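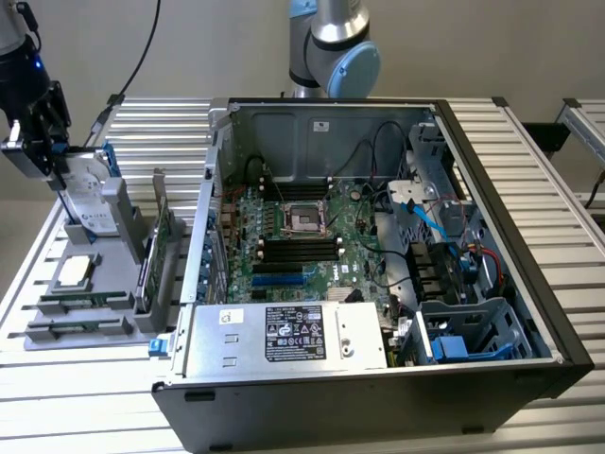

## Assay certificate from one lab, buyer insists on another. Which one counts?

Asked by **sluicebox_dad**, in Small-Scale Mining & Metals

My brother-in-law and I work a small placer claim and we finally have enough gold to sell, which I'm still grinning about. We melted it into a bar and had it assayed by Petridis, a lab a friend recommended. The certificate gives a fineness and a weight, with a stamp and a signature.

The buyer we want to use is Tevance. They looked at the certificate, said "nice," and told us they only settle on their own assay or on one from a lab on their accepted list. Petridis isn't on it. Their own assay would cost us another fee, and they take a drill sample out of the bar.

So is a certificate a certificate or not? Is there some law that says which lab is the official one? And if the two numbers disagree, who wins? We're in the US and the gold isn't leaving the country.

---

### Answer 1 (accepted)

**Maribel Ñahui** · 9 votes

Congratulations on the bar! I love these questions because assay paperwork is where a hobby starts to feel like a trade.

For a private sale inside the country, what matters most is your contract with the buyer. A buyer can say "we settle on our assay" and you can take it or walk. Your Petridis certificate is still useful, though. It tells you what you should be getting, and that's a great thing to have in your pocket.

Before you hand the bar over, get these in writing:

- **Whose assay is the settlement assay**, and the method. Fire assay is the usual one for a bar. XRF only reads near the surface, so I wouldn't settle on it.
- **A splitting limit.** If your number and theirs are within that limit, you settle on the average. If they're further apart, it goes to an umpire lab.
- **The umpire lab, by name.** Agree on it now. A common setup is that whoever was further from the umpire's result pays for it.
- **Who keeps the drillings.** Ask for a sealed reserve sample, signed by both sides.

My first bar went to Sternstead with no umpire clause at all. Their result came in lower than mine and I had nothing to point to. The next time I asked for the clause and they said yes in the same phone call! It's a normal request.

One more tip: ask where on the bar they drill. Two holes, one top and one bottom on opposite corners, is pretty standard, and small bars poured at home often aren't mixed evenly. A gap between labs can come from that and nothing shadier. If you can, stir the melt well and take a dip sample before you pour.

---

### Answer 2

**clendcombe_kev** · 2 votes

agree with above. also check the weight!! everyone argues over fineness and then forgets to ask if the weight is before or after remelt. you lose a bit of dirt and flux when they melt it again and that comes off your side

we paid for a second assay in February and it was worth it, bar was over 2,000 bucks so the fee didn't hurt much

---

### Answer 3

**ore_or_less** · 0 votes

Just sell it to a coin shop.

> **sluicebox_dad:** Tried one, they offered 7 percent less than Tevance before even testing it. Going with Maribel's list. Tevance already agreed to name an umpire, so thank you!!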